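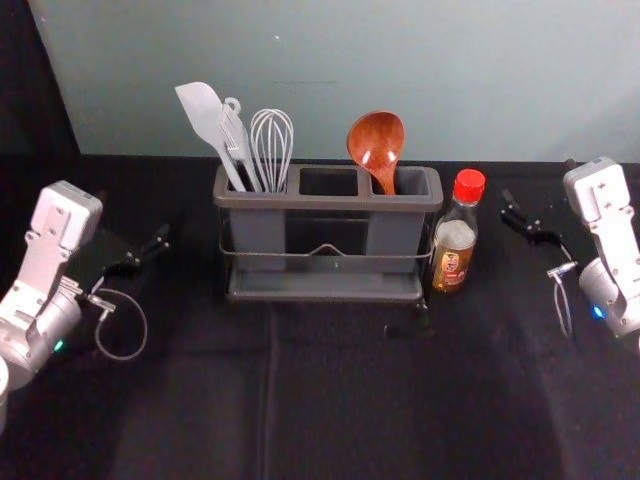

A grey utensil caddy and a glass bottle with a red cap on a black cloth.

The provincial government will bring in a bill to change how public land is leased in Dulico and Berari, Governor Cherry Mae Javier told the assembly on Thursday.

Under the bill, any lease of public land longer than 40 years would need a vote of the full assembly. At present the land office can sign such leases on its own, with a notice posted afterwards at the provincial hall. Existing leases would stay in force until they run out, but could not be extended without a vote.

"People should find out what is happening to public land before the papers are signed," Javier said. "The assembly is elected to look at these things, and it should be given the chance."

The announcement follows months of argument over the old ferry yard in Dulico, which was leased to the developer Justex last year. Opposition members said they learned of the deal only when fencing went up along Pilkington Road. A petition asking for the lease to be published was signed by 2459 residents and handed to the speaker in April.

Javier said the Justex lease would be published in full, apart from bank details, before the bill has its second reading. She did not say whether the government would try to change its terms. Justex said in a short statement that it had kept to the agreement and had no objection to its release.

The bill would also set up a public register of land owned by the province. The land office holds records on nearly 2000 plots, many of them on paper and kept in separate offices in the two towns. Staff would be given until the end of next year to check the entries and put them online.

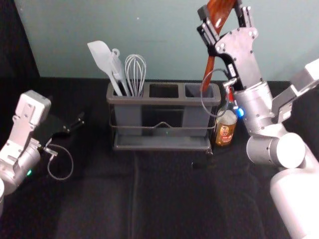 Members from Berari welcomed the register but asked who would pay for it. The finance department has set aside money for the first year only, and the costs after that would have to be met from lease income. One member said the income figures had not been updated since the last budget and asked for them to be laid before the house.

The opposition said it would support the bill at first reading but would seek two changes. It wants the limit for an assembly vote brought down, so that shorter commercial leases are covered as well, and it wants tenants on small plots to be told in writing when the land under them is offered to someone else.

Javier said she was willing to discuss the second point. On the first, she said a lower limit would send market stalls and boat sheds to a vote and take up time the assembly did not have.

Market traders in Berari have asked to give evidence when the bill goes to committee. Many of them rent by the year and say they have been given different answers about whether the new rules would apply to them.

The first reading is expected when the assembly returns from its break. Written comments can be left at the provincial hall or at the land office in either town.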